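Mulugeta Derese
Notes from a CMS migration, in pieces. The client is Ondcombe, a membership site running on a Drupal 7 install that had been patched by several different shops. Target is Drupal 10. Posting this mostly so I can find it again.

Inventory first. 771 nodes of type "resource", 45 contributed modules enabled, 2 custom ones. One custom module was named ondcombe_misc and held everything from a mail hook to a hand-written breadcrumb builder.

Of the 45, a good number had no stored config and no fields pointing at them. I turned those off on a copy of the site, cleared caches, and ran the crawler against it. Same status codes before and after. They did not get ported.

Field collections are the slow part. Drupal 7 field_collection items have to land as paragraphs, and the revision IDs matter if the client wants history. Ondcombe did. I ran the paragraph migrations before the node migrations and looked the targets up with migration_lookup, passing both the ID and the revision ID.

If you only pass the entity ID, the reference saves with a null revision and the edit form shows an empty widget. No error in the log. I lost a morning to that.

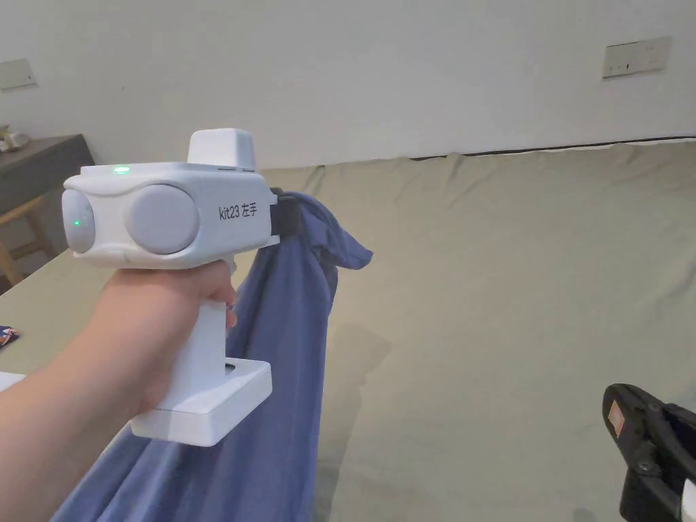
Text formats next. The old "Full HTML" format had the PHP filter enabled. I grepped the body tables for opening PHP tags and got 56 hits. Most were printing the current year in a footer block. Those became a token.

The rest were small database queries pasted into page bodies. Each of those is now a view embedded as a block. Don't try to carry the filter over. It was dropped from core for good reasons and the contributed replacement is one more thing to remove later.

File paths. The D7 site had public files in sites/default/files and a second tree in /assets that was uploaded by FTP and never registered in file_managed. The file migration skips anything it has no row for, so I wrote a source plugin that walks the directory and creates the file entities.

Two things on that plugin. Make the relative path the source ID, so reruns are idempotent. Normalize the case of the extension first, or you get both photo.JPG and photo.jpg as separate media items.

Redirects: path aliases came across without trouble. The old .htaccess had its own set of rewrites on top, some of which pointed at aliases that had since changed. Flattened them into the redirect module and checked for chains with a short script. Any chain longer than one hop got collapsed.

Hosting moved from Rason to Odano at the same time, which I would not do again. When a page is slow you want to know whether to look at the code or the box. We ended up profiling on both.

Cutover was in September, early morning. Content freeze, final incremental import with --update, cache rebuild, DNS. The search index took longer than the import.

Still open: the Kárason newsletter integration posts to an endpoint that expects the old user ID format. There's a shim in place. I'll write that one up separately once the shim is gone.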